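Re: [suture-practice] Closing a long cut, thread keeps slipping

February 9, 2026

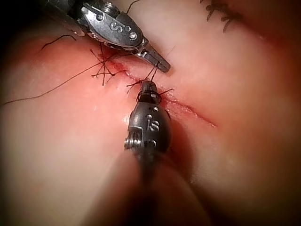
Thank you for the answers about the closing exercise. I tried both ways again this morning in the skills room at Vorkberg, with the same length of thread each time.

> I would start in the middle of the cut and
> then work to both ends. If you start at one
> end, the edges do not meet at the other.
> And keep the tail short, 2 cm is enough.

Starting in the middle is better for me also, the edges stayed level. But with a tail of 2 cm I lose it at the second throw - maybe I pull too strongly. Do you hold the edge with the other jaws while you tighten, or do you let it go?

One more question: has somebody used the pads from Berrada? We would like to order 60 before October, and I do not know if they tear at the edge when the stitch is close.

With kind regards from Vorkberg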